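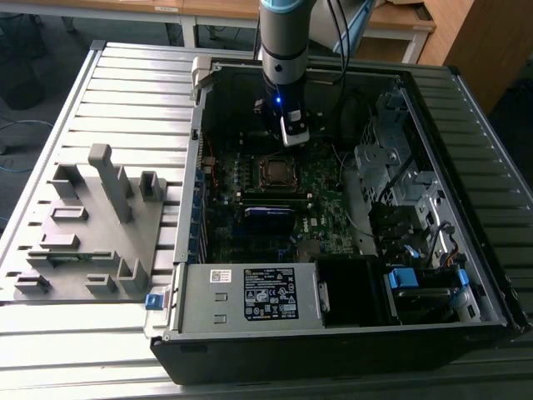
# Clundow teaching cell, PC teardown configuration

The Clundow cell is a bench-top station for recording demonstrations of desktop computer disassembly. It is supplied by Brullgate as a single-arm unit with a two-finger gripper, a slatted aluminium work surface and a fixed camera. Recorded episodes are used to train a policy that will work on the same arm.

## Scope of supply

- Arm, controller and gripper with status LED
- Ribbed aluminium work surface with raised side rails
- Fixed camera and mounting post
- Leader handle for the operator
- Horrocks recording software, one seat

The computers are not supplied. Tower cases are worked on their side with the open face up, so that the motherboard, power supply and drive bays can all be reached from overhead. Covers and inserts that have been taken off may be left on the slats to the left of the case. They should stay in the same place for the whole episode.

## Recording

An episode is one part, from first approach to release. The operator moves the leader handle and the arm follows. Joint positions, gripper opening and camera images are stored together at 60 samples per second. Failed attempts are kept and marked as failed at the end of the episode; they are left out of training unless the user selects them.

The parts covered by the present task list are:

| Part | Episodes in base set |
|---|---|
| Memory module | 3229 |
| Processor, retention frame open | 3327 |
| Drive with release tabs | 129 |

The drive figure is low and the base set should not be relied on for that part. Users who need it should record their own. Further drive episodes are due in August.

## Limits

The gripper does not turn screws. Power supplies must be unscrewed by hand before the episode begins, and all mains leads removed. Loose cables across the board are the usual cause of a stopped episode, and should be moved clear of the part before recording.

The camera must not be shifted between episodes in one set. If it is, start a new set and repeat the calibration.

## Orders and support

Cells are built to order at Fleltthorpe. Questions on installation go to Chi-keung Tsang; questions on file formats and the base set go to Yen-ting Lai.

Page revised 2026-07-23.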